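# Atmont Kitchen Table Set: README

## 1. Purpose of this document

This document accompanies the Atmont Kitchen Table Set. It records what is held in the set, how the household items are named, and which terms apply to its use. It should be read before any file is opened, and it replaces the shorter note issued with the first release.

The set concerns small kitchens in which one table has to serve for storing crockery, drying it and heating food. It was prepared under the Esside programme on domestic storage. The current release holds 901 recordings and 244 still pictures.

## 2. Items covered

The following names are used throughout the annotation files. Annotators are asked to use no others.

- `oven`: a small toaster oven with a dark glass door
- `mug_tree`: a wooden stand with an upright post and short pegs
- `mug`: any cup hung on, or intended for, the mug tree
- `plate`: any plate, whatever its colour
- `rack`: any holder in which plates stand upright
- `fruit`: loose fruit on the table
- `mat`: the brown covering of the table top

Colour is entered in a separate field. Where the inside of a mug differs from the outside, both colours are entered, the outside first. Printed words on mugs are not transcribed.

## 3. Arrangement of the table

The oven is kept at one end of the table. Its door must be able to open fully without meeting the mug tree. Plates are stored on edge and not stacked, so that a single plate can be lifted out without moving its neighbours. Mugs are hung by the handle.

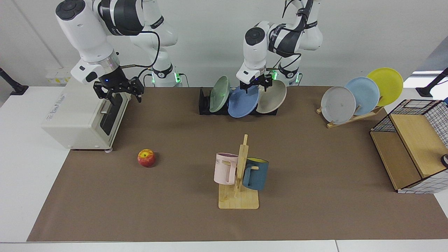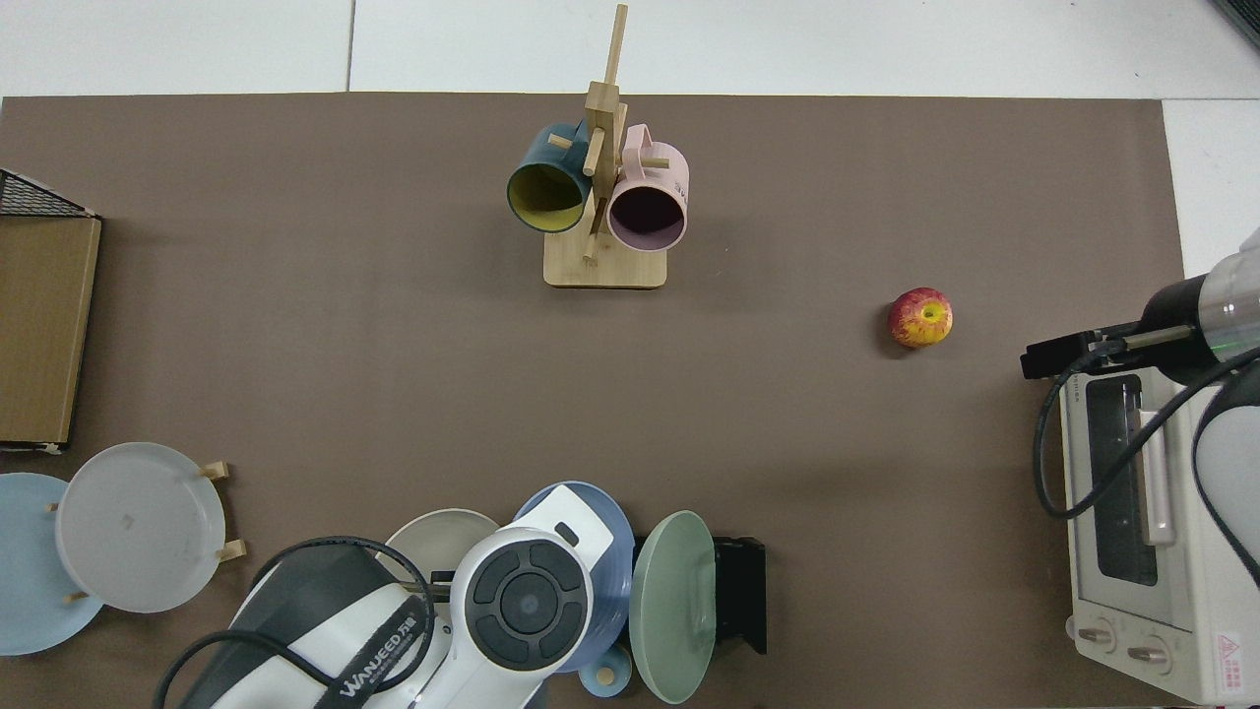
Toaster oven, mug tree and plates, Atmont table.
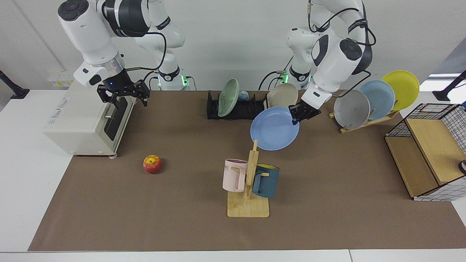
Positions are recorded relative to the mat. An item resting partly on the mat and partly off it is entered as being on the mat. Fruit is recorded even when it takes no part in the task, and its presence is not to be treated as an error.

## 4. Tasks

Each recording carries one task label. The labels in the current release are:

- `hang_mug`
- `clear_mug`
- `rack_plate`
- `unrack_plate`
- `load_oven`
- `free_tidy`

The label `free_tidy` is given where the table was put in order without a set sequence. These recordings vary considerably in length, and users who require even timings should leave them out.

A task is marked `complete` only if every item named in the instruction has come to rest. A plate still held at the close of a recording is marked `open`.

## 5. Division of the set

Of the recordings, 800 are placed in the main part. The remainder form the reserve part, which is intended for checking results. The two parts should not be merged. Table layouts are numbered from 1 to 12, and the number appears in the second column of `index.csv`.

## 6. Known limitations

The range of crockery is narrow. There are no bowls, glasses or pans in this release, and cutlery was left for a later one. Results obtained from the set should not be assumed to hold for a fully furnished kitchen.

Pale plates are sometimes difficult to tell apart under strong light. In doubtful cases the colour field reads `unsure`. The earlier label `dish` was withdrawn in November and changed to `plate`; a small number of older files kept by users may still contain it.

## 7. Terms of use

The set may be used for study and teaching. Copies must be accompanied by this document in full. Requests for commercial use should be made in writing to the Esside records desk, and corrections may be sent to the same desk, quoting the file name and the layout number.

Related items

- Pimentel Cupboard and Shelf Set: README
- Nellitz Laundry Folding Set: data card
- Atmont Kitchen Table Set: change log
- Esside naming guide for household items

Contact the records desk | © Esside programme | Back to top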